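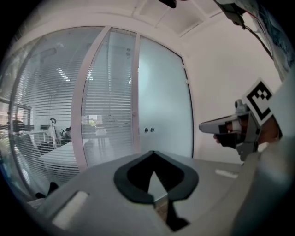
Re: [chores] Can they do the dishes yet?

I'll answer Archie's question from the bottom of this message, and the short version is no, not the whole job. What has moved along is the way the examples get collected. You don't need the arm in the room any more. You can work with hand-held grippers, and the one held out at the right has a hand behind it and a square black and white marker card on top, tilted up and to the left. The glass partition and the blinds tell you the setting is an office. I'd like to see a lot more of this done in real kitchens and laundries, with the bad light and the clutter that come with them.

On 1/31/24, Archie Mowat wrote:
> We looked at the Gotier demo again at the shop. It folds a towel
> if the towel is put in front of it flat. Our people spend their
> time getting the thing out of the bin and finding the corners.
> Has anyone on the list seen a machine do that part, or empty a
> dishwasher that a stranger has loaded? I have to tell the owner
> something by July and I would sooner it was the truth.

Archie, on the towels: I have seen it done from a heap, slowly. The trial at Gosell last winter used 900 recorded folds, and the arm got through a tea towel in 132 seconds when it found a corner the first time. When it didn't, somebody reached in. I would not put that in front of your owner as a labour saving.

Dishwashers are worse. Plates in a rack are fine. Cutlery in a basket is not, and neither is anything with water sitting in the bottom of it. The old Baxter in our back shop could pick up a mug all day, provided it was the same colour mug in the same spot.

For the shop floor I'd look at kitting and bin sorting first. The parts are known, the bench is the right height, and a jam can wait until a person walks over. A house has stairs, a dog and a different mess every morning.

One practical note for anyone thinking of recording their own work. The finger matters more than people expect. A thin flat plate gets under the edge of a cloth or a tray, but I would want something softer for fruit or a wine glass. Try both before you commit to a few months of recording.
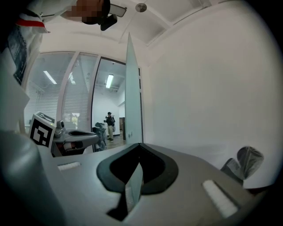 Davina Strachan wrote to me off list that she doesn't think fingers are the trouble at all. Her view is that the machines still can't tell when a job is finished. The one she tried at Postero wiped a clean bench for seven minutes and left the sink. She asked me to pass it on, and said she'd take a slow machine over one that has to be watched.

I half agree. Two of our own trials ended the same way, with a person standing there to say stop. If you are paying that person anyway, they may as well hold the cloth.

Archie, tell the owner to wait on the towels and get a quote for the sorting. I can send you the Gosell write-up if you'd like it, but it's a big file, so let me know which address to use.

Gavin Skinner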